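## 4. Building and Running the Arm in a Shared Workshop

Most of what we have written so far concerns the controller, and a reader could be forgiven for thinking the rest of the project looked after itself. It did not, and since several people have written to us asking how one goes about a build like this outside a university lab, we would like to spend a little time on the practical side — the room, the table, the objects and the habits we fell into along the way.

### 4.1 The room and the table

The work was carried out at Durkis, a members' workshop that shares its floor with a ceramics group and a bicycle repair evening. We moved in during May with a control computer, two boxes of cable and a good deal of optimism. The motion software is our own fork of Vunden, which we chose mainly for its patient handling of dropped messages, and the logging is done with Bitgate, a small tool first written by one of our members for a greenhouse.

We considered buying a proper optical bench and are glad, looking back, that we could not afford one. A wooden tabletop has seams and grain, and it is a good deal closer to what a helper arm would meet in somebody's home. The seams did give our first segmentation routine some trouble, as it liked to treat a joint between two boards as the edge of an object, and we spent the better part of two weeks teaching it otherwise. We left the table as it was and changed the code.

### 4.2 Objects and layout

The objects were gathered from kitchens, toy boxes and the shelf by the workshop sink. We wanted a mixture of soft and firm things, some with an obvious long axis and some without, and we wanted colors that ranged from easy to rather unkind against warm wood. Corn, for instance, was a steady source of grief: a pale yellow object on a honey-colored board leaves a color threshold very little to work with. Cloth was harder still, though for a different reason, as it never lies the same way twice and the planner has to form a fresh opinion of it every time.

Before each run the objects were scattered by hand by whichever member happened to be free, with the single instruction to leave some clear wood between them. Veikko Laitinen suggested early on that we stop measuring the positions and simply record them from the fixed camera, and this saved us more time than any other decision in the project. Figure 3 gives an idea of a typical layout, with the tray toward the back of the table and the other items spread in front of it and to its left.
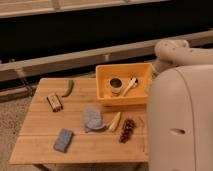 **Figure 3.** Workspace seen from the fixed camera, with the arm above the back right corner of the table, beyond the tray. The blue sponge lies nearest the front on the left side.

### 4.3 Runs and record keeping

We logged 515 runs in all, each limited to 36 seconds, after which the arm returned to its rest pose whether or not it had finished. The limit was borrowed from the protocol of Abou Zeid, our partner workshop, so that the two sets of logs could be read side by side. Lighting was left to the ordinary room lamps, and we made no attempt to remove shadows, which a home user would hardly do either. Runs interrupted by a stalled joint were kept in the log and marked as such, and they are included in the totals of the next section.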